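3.2 Bottled water use in the Fomlow households 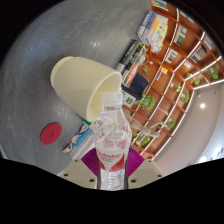
Figure 3. Clear plastic water bottle with a white screw cap and a red-and-white label.

Bottled water was recorded separately from tap water in the household diaries. In Fomlow, 200 households returned a full diary; in Flevwood, 300 did so. Both towns are served by the same treatment works at Sleiman, and the hardness of the supply is the same at each. Differences in what people drink at home are therefore unlikely to come from the water itself.

Single bottles with a screw cap (Figure 3) were entered under "small containers". Larger containers bought for use with a dispenser were entered under a heading of their own and are dealt with in Section 3.4. Where a household refilled a bottle from the tap, the contents were counted as tap water. This rule was not clear in the first version of the diary, and 18 households in Flevwood were asked to fill in the week again.

Households in Fomlow bought small containers more often than those in Flevwood. The gap was widest among homes with children of school age, where bottles were mostly bought for packed lunches and sports clubs. Taste was the reason given most often in both towns, followed by convenience. Few people mentioned safety, although several in Fomlow referred to the burst main of the previous December and said they had kept buying bottles after the supply was restored.

The Jadinside estate was left out of the comparison. Its pipes were being replaced during 3 of the diary weeks and residents were given free bottled water by the supplier, so purchases there would have been too low. The Jadinside diaries were kept and are used only in the section on storage.

Price had less effect than we expected. Households that bought in bulk paid less per litre but did not report drinking more.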